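Watora folding laundry basket, blue, size 2
Bought in November from the Skastau housewares site

I have owned laundry baskets the way other people own umbrellas, meaning I buy a cheap one, it breaks, and I act surprised. The last one lost a handle on the stairs with a full load of bath towels in it. So I read reviews this time, like an adult, and ended up with the Watora because 1000 strangers had given it a decent score and it came in blue.

It's plastic and rectangular with rounded corners, and full of holes, bottom included. The holes matter more than I expected. My old basket had solid sides and a damp washcloth at the bottom of it could develop a personality by morning. The Watora lets air in. It also lets out anything small, so if you own baby socks, good luck to you.

I don't use it for big loads. Sheets and jeans go in the canvas monster in the hall. This one is for the small stuff: hand towels, cleaning cloths, the fluffy things that shed on everything else and need their own wash. It goes up on the table for sorting, on top of the shiny shell-pattern cover I bought from Madaddale in a weak moment. 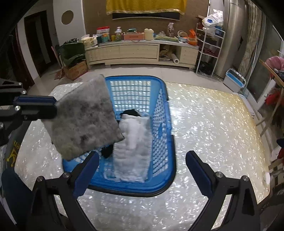
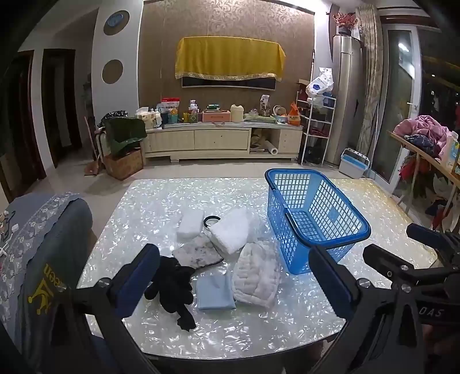 Size is where the product page and I part ways. They call the 2 "family size." What family? A week of cloths and small towels fits fine, and a bath towel fits if you fold it first, but two bath towels and you are carrying a tower with your chin. The size 3 costs a few dollars more and I'd tell most households to get that one and stop reading here.

The handle folds down along the rim and mostly stays there. When it's up, it feels solid enough, though there's a mold seam on the underside that I noticed every single trip until I took a nail file to it. Two minutes of work, and slightly insulting on a new basket.

I tried the Rathnayake one before this, the taller model with the fabric liner. Nicer looking, and it went back after three washes because the liner needed washing more often than my clothes did. The Watora gets a wipe and that's it. Lint does collect in the corners of the grid, and an old toothbrush gets it out if you're the kind of person who minds. I've become that kind of person.

One more complaint - the label on the bottom was glued on by somebody with a grudge. Cooking oil, overnight, then a plastic scraper.

Four stars. I'd buy it again in the bigger size, and given my history with baskets I probably will.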